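Speaker notes, "A towel-folding helper in a shared workshop"
Slot: 38 minutes with questions. Water on the left, clicker on the right.

Slide 1. Welcome
Say hello, wait for the people at the back to find chairs. Thank Ronaldo Yap for the invitation and for letting me go on after lunch, when everybody is kind and a bit sleepy. I build things in the Juleck workshop, upstairs over the bike shop, and I share a bench there with Jianhua Han, who is much better with screws than I am. What I have for you today is a slow, friendly project called Jeltance, and I'm going to tell it more or less in the order it happened, wrong turns included.

Slide 2. Why towels
My mother ran the linen room at a small guest house, so I grew up folding (tell the airing cupboard story if the room seems warm, skip it if we started late). Towels are forgiving. You can drop one 6 times in an evening and it's still a towel. They also sag, curl and hide their own corners, and that kept us busy from September right through the winter.

Slide 3. The hand tool
Before the arm does anything, one of us does the job with the gripper held in our own hand, so the arm has something to learn from. Go slowly on this one, let people look, and mention that Jianhua printed the fingers three times before we were both happy with the angle. 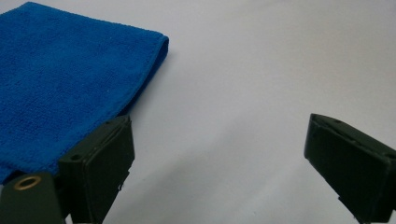 The hand-held gripper at a corner of the blue microfiber towel.

Slide 4. Edges and corners
Point out the stitched hem on the last slide, then talk about how much thicker a folded towel is at the hem than you'd think. Our first grip took one layer and left the other lying there. We spent nearly 8 weeks on that! The fix was dull: come in lower, close more slowly, and start with the fold facing the tool. Pause here, somebody always wants to ask about speed. We are slow. My mother would have had the whole shelf done.

Slide 5. What we'd do again
Keep the table plain. Practice by hand first. Write down which towel you used, even when you're sure you'll remember (I didn't, twice).

Slide 6. Thanks and questions
Thank Jianhua, thank everyone at Juleck for putting up with the fan noise, and invite people to come and try the hand tool by the door. If it goes quiet, ask who here folds in thirds.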